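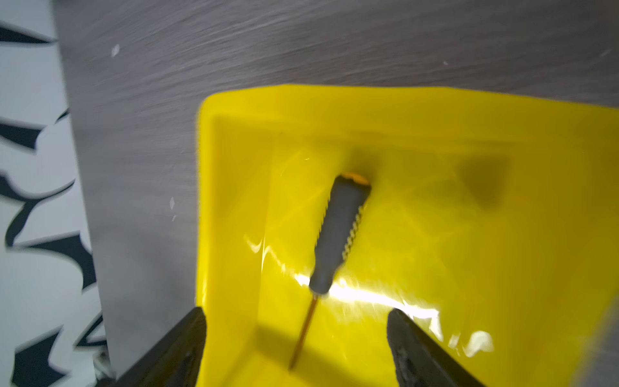

Page last changed: Nov 1, 2020

Zesbridge Tool Library: progress report to the Tirnora Fund
Prepared by Jasmina Spahić

This report covers the period since our last update in August. The grant pays for the lending counter, the repair evenings and the part-time post held by Nathalie Landry.

Lending
We made 1,089 loans in the period. Drills, ladders and sanders go out most. Small hand tools such as screwdrivers are lent singly or in sets, and most come back within the week. We have 192 active members, and 29 of them joined after the leaflet drop on Kemer Street. Seven items are overdue, and we have written to the borrowers.

Repair evenings
The evenings moved to bookings only, with one visitor per bench. Lamps and toasters were the usual jobs. We had to turn away sewing machines because our regular repairer has moved out of town. A replacement has agreed to start after the new year.

Premises
The back room leak was fixed by the landlord at no cost to the grant. The new shelving is up along the long wall and the heavy items are now at waist height or lower. The side door still sticks in damp weather. We have asked for a quote.

Catalog
Nathalie has finished entering the hand tools and is partway through the garden tools. The old paper cards will be kept until the power tools are done too. Members can reserve online, but renewals still have to be made by phone or email.

Spending
Wages and rent are on budget. Safety testing cost more than planned, and we covered the difference from late fees. We underspent on printing and would like your approval to move that money to replacement blades and batteries.

Next period
We plan to finish the catalog, restart the sewing machine bench and open the counter one extra evening. Please send your answer on the printing money to Jasmina at the Zesbridge office.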